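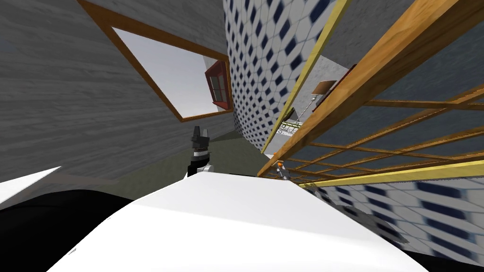 Simulated room, head view, one gripper above the white surface.

Broltent Kitchen-Side Set, data card
Posted 13/01/2023 by the Langlois data desk

This set holds 500 simulated episodes of a two-arm robot driven by hand through furnished rooms. It was collected for training policies that take camera input and put out arm and gripper commands. Everything is rendered. There is no real footage in it.

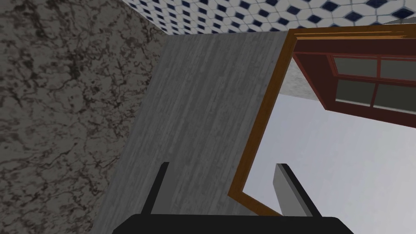
Each episode is one folder with the video streams, joint states and a line of text giving the task. Gripper opening runs from 0 to 100, where 100 is fully open. Episodes without a task line were dropped before release.
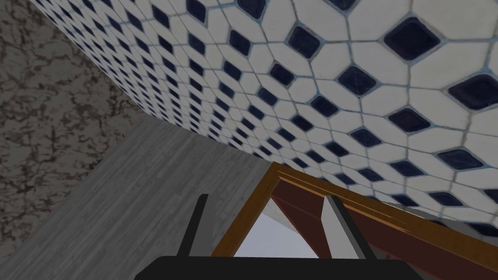 Camera tilt is stored per step and was not corrected. We tried leveling the views in an early build and lost too much at the corners. Wrist views often have both fingers apart with only walls and trim behind them, and the navy diamonds in the tile shrink to dots at the far end, so watch for aliasing if you downsample. We train at full size.
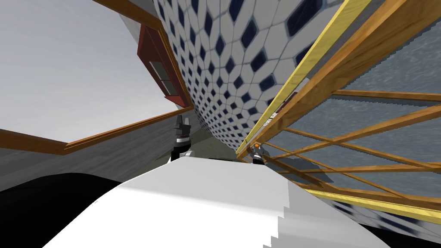
Split: 70 episodes are held out for testing - please don't tune on them. Rooms are shared between train and test, so scores say little about new rooms. The loader is in the Bikau repo, version 2 or later.

Comments

dunitz_fan: Are the tilt values in degrees or radians?

Langlois data desk: Radians. Added to the field list.

mk70: Loader works fine here, thanks.

Contact: Langlois data desk | © Broltent | Back to top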